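January, ten past nine in the evening

I meant to write last night and fell asleep in the chair with my shoes on, so here I am catching up with a cup of mint tea and the cat on my feet.

The big news is that I finally walked over to Ivard to see Vangelis and his new kitchen. Well, new to him! He got the whole set from a couple who were moving away, and he's been fitting it himself on evenings after work, which explains the gap beside the stove that you could lose a loaf of bread in. He made lentil soup from his mother's recipe and we sat there until the windows steamed up, talking about the summer we all shared the house in Jalilton and 4 of us paid 3000 for a car that never made it past the bridge. I had forgotten that Iason cried over that car. Vangelis had not forgotten at all.

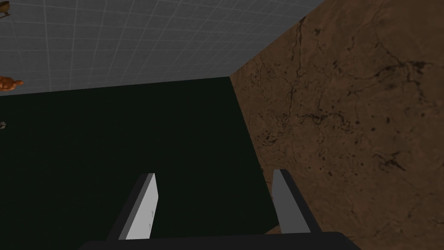
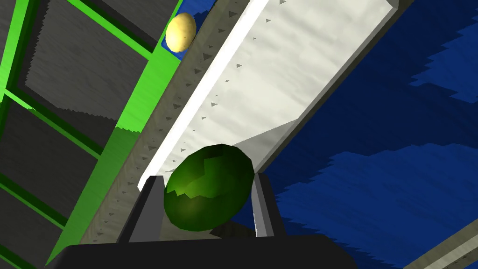
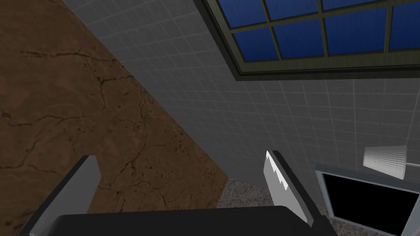 The green one is in the middle.

I came home the long way, along the canal, and the ice was creaking in that low, grumbly way it has - I stood and listened for longer than my toes liked. I do want to have everybody here before spring, even if it means borrowing chairs from next door again.

Must call Radomír in the morning and ask if he still has my big soup pot. Also buy lentils, onions and a light bulb for the hall. The tea has gone cold and the cat is snoring, so I'm off to bed.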